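Tassen aufhängen statt stapeln: so wird der Küchenschrank wieder zugänglich

Wer morgens um 7 einen Tassenturm aus dem Schrank balanciert, braucht danach keinen Kaffee mehr. Gestapelte Tassen verkanten, verlieren Henkel und nehmen dabei noch die Untertasse mit, die man von der Großtante geerbt hat.

Zuerst wird aussortiert. Alles auf den Tisch, auch die Werbetasse von Nomgate und die mit dem Sprung, in der seit März die Gummiringe wohnen. Was man im letzten Jahr nicht benutzt hat, kommt in den Karton. Zwei Ausnahmen sind erlaubt, mehr werden es von allein.

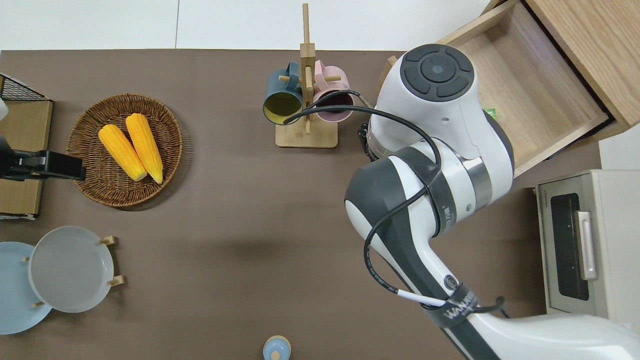 Beim Aufhängen entscheidet der Henkel. Passt kein Finger hindurch, passt meist auch kein Haken, und die Tasse bleibt eben im Schrank. Ob man Haken unter das Regalbrett schraubt oder einen Tassenhalter auf einen braunen Tisch stellt, ist Geschmackssache. Der Halter lässt sich immerhin umstellen, wenn Besuch kommt und essen möchte.

Für Schraubhaken mit einem 2-mm-Bohrer vorbohren und vorher die Brettstärke messen. Ich habe das einmal ausgelassen und konnte die Spitzen anschließend von oben bewundern. Dann eindrehen, Öffnungen alle in dieselbe Richtung, schwere Tassen nach außen zu den Stützen. Den großen Becher von Sultana lieber erst leer probehängen.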